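Lavar en frío, o eso dicen

Llevo meses oyendo que hay que lavarlo todo a 20 grados. Lo dice el paquete del detergente, lo dice mi cuñada, lo dice un folleto que me metieron en el buzón los de Suton junto con un vale de descuento para su tienda. Cuando tanta gente me repite lo mismo con las mismas palabras, me entran ganas de mirar quién paga la imprenta.

Que conste que no tengo nada contra el agua fría. Mi abuela lavaba con agua de pozo y las sábanas le duraban media vida. Pero mi abuela también frotaba con jabón en pastilla hasta dejarse los nudillos, y esa parte se cae siempre del folleto.

El argumento del ahorro me parece el más sólido, y aun así lo cuentan a medias. Calentar el agua gasta, eso no lo discute ningún físico. Lo que discuto es la cifra redonda que ponen en grande, con asterisco. Fui al asterisco: comparaba un lavado a 20 con otro a 90. ¿Quién lava a 90 hoy en día? En mi casa el programa de 90 se ha usado una vez, y fue por error.

Luego están las cápsulas. En noviembre compré una caja de Ovudis, las que prometen «rendimiento total desde el primer minuto». Tres euros más que mi detergente de siempre. Las usé hasta acabar la caja, con las mismas camisetas, las mismas toallas y el mismo perro subiéndose a la misma manta. No noté nada. Bueno, miento: noté el perfume, que se quedaba en el armario y se pegaba hasta a los abrigos que ni había lavado. Si eso es limpieza, la droguería de mi barrio es un quirófano.

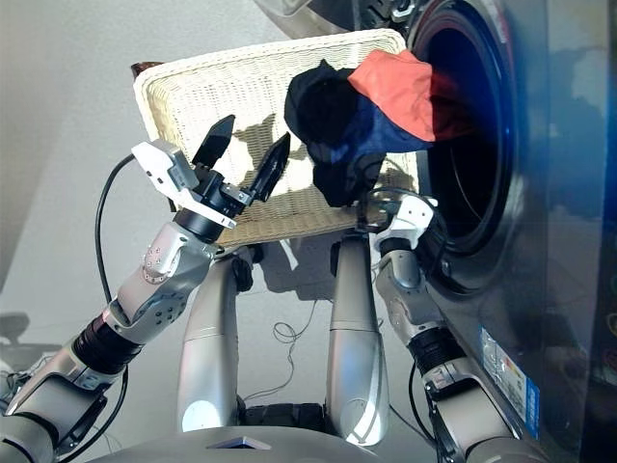

¿Sirve de algo separar la ropa por colores si se lava en frío?

Depende sobre todo de lo nueva que sea la prenda: lo recién comprado suelta tinte también a baja temperatura, y yo lo lavaría aparte las primeras veces; lo que ya ha pasado por muchos lavados suele dar pocos disgustos.

La pregunta me la mandó Meriem Ait Brahim, lectora de este blog desde que lo leíamos ella y yo, y lo de arriba es lo que le contesté. Me replicó que en su casa usan las toallitas atrapacolor de Kalero y que salen grises, «señal de que funcionan». Pues no sé. Que la toallita salga gris demuestra que la toallita se ha puesto gris. Para saber si me ha salvado una camisa tendría que ver esa misma camisa sin toallita, y esa prueba no viene en la caja.

Con el suavizante tengo menos dudas. Lo dejé hace tiempo y las toallas secan mejor — las mías, al menos. Moataz Belkadi, que me arregló la bomba de desagüe, me enseñó el cajetín con una capa de pasta azulada y me cobró 58 euros por la visita. Me dijo que echara la mitad de todo. Es el único consejo sobre coladas que me han dado sin intentar venderme algo después, y por eso le hice caso.

Sigo lavando a 20 casi todo lo de diario. Las toallas, los trapos de cocina y la manta del perro van a 60, diga lo que diga el folleto. Y el vale de Suton caducó en el cajón de los recibos, debajo de la garantía de una plancha Younis que tampoco planchaba sola.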